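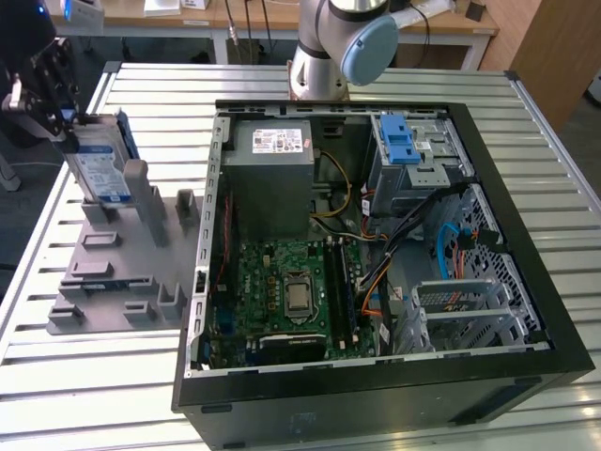
*Fig. 1. Tower on its side, panel off. Hard drive at the gray fixture plate, left.*

**Unit 4: Inside the case, and what people will tell you about it**
Handout by Torunn Grønli. Lab section: Ferenc Antal, bench 4.

Read this before lab. Most upgrade advice online is written by people who sell parts, so treat it the way you'd treat a mechanic who finds a new problem every visit.

**Power supply.** The gray box with the white label. Read the label, then doubt it. A big wattage number says little about how the unit behaves under load. Farkis makes a tester that claims to settle the matter in 60 seconds. I've used it and I still get out the multimeter.

**Processor.** Silver square, metal retention frame. Leave it alone this week. The course text (Wasilewska, p. 426) says reseating the CPU "often" cures random crashes. How often? Compared with what? There is no source given, and I have bent enough pins to want one.

**Memory.** Seated in the dark slots to the right of the processor. Push until the clips close. If a stick won't go in, check the notch before you push harder.

**Hard drive.** 3.5-inch, blue strip along the top edge. The Platura guide calls drive caddies "tool-free." Keep a screwdriver handy anyway.
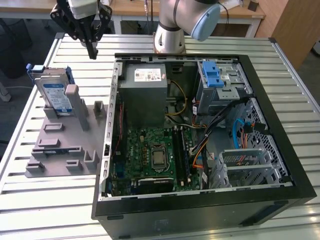 *Fig. 2. Same tower on the slatted table. Drive upright in the fixture, in its blue caddy.*

Find the blue latch on the metal bay at upper right before you touch anything near it. Plastic latches get brittle with age, and Edalel's claim that theirs last "for life" doesn't say whose.

**For your lab sheet**

- Trace the yellow wires from the power supply and note where they end up. Don't guess from the color.
- Copy the drive label in full.
- Pick one claim from any upgrade guide and write down what you'd have to measure to believe it.

Sheets go to Ferenc. "It booted" is not a measurement.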